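Stillano reissue their first live tape

The Plellside label has put Stillano's first live tape back into print, 17 years after the duo sold it from a table by the door. It runs to 2 sides of mostly beatless synth, with one long piece, Rezende, taking up the whole of the second.
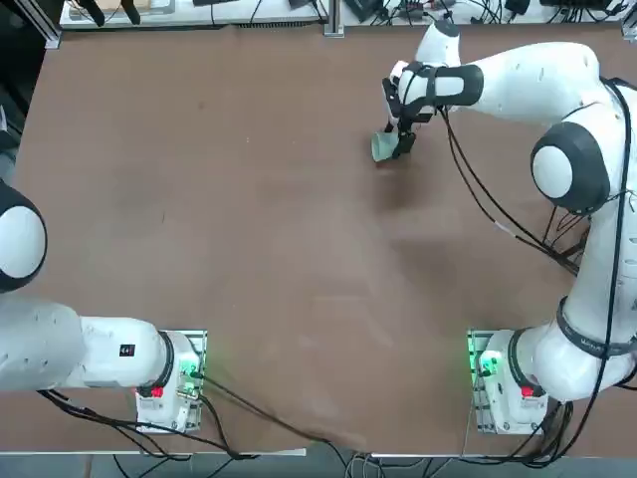
The new edition was cut from the original cassette, as the master went missing during a studio move. There is some hiss on the quiet parts — the label has left it in. The bass is fuller than on the old copies, and the gap in the middle of Ovberg has been closed up. 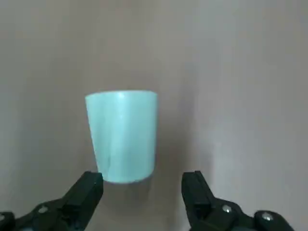

Kátia Moura
Reviews editor

Mar 24, 2020

Only 425 copies have been pressed on vinyl, each with a printed insert by Sylvie Carrier, who also drew the first sleeve. The download has the same tracks plus a short rehearsal take of Ovberg. Orders are open now and records go out in May. Readers who bought the tape first time round can write to the label for a free download — include a photo of the cassette, and allow a week for a reply.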